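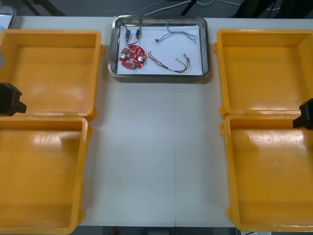 Club Kits / Two-Arm Sorting

Grutomby Parts Sorting Set

We built this set for our own robotics club in Casville, and it has turned into the thing everybody wants to run first! Two arms share one table. Each has a pair of yellow plastic trays on its side, and the mixed parts wait in the steel tray in the middle: a round red circuit board, two small blue components with thin wires, a gray braided bundle and a harness in red, orange and brown. Students write the program that decides which part goes where, and which arm goes after it.

The board is a nice gentle start (it's big and it lies flat). The braided wire is another story. Our second-year team spent most of March on that one part and loved it.

In the set
Four yellow trays, thick rims, stackable
One stainless steel parts tray
Paper liners, pack of 100
Practice parts, bagged by type
Task cards and score sheets for the Dernow round

Arms and grippers are not included. Any matched pair that can reach the middle of the table will do. Set the yellow trays rim to rim on each side and tape down the liner before a run.

A scored run lasts 60 seconds. Beginners should turn the arm speed well down and sort one kind of part at a time, then add the wires once the board feels easy.

Item no. 1307
Task cards by Sekar Hutapea
Spare liners and harnesses are sold separately
Page updated 7th November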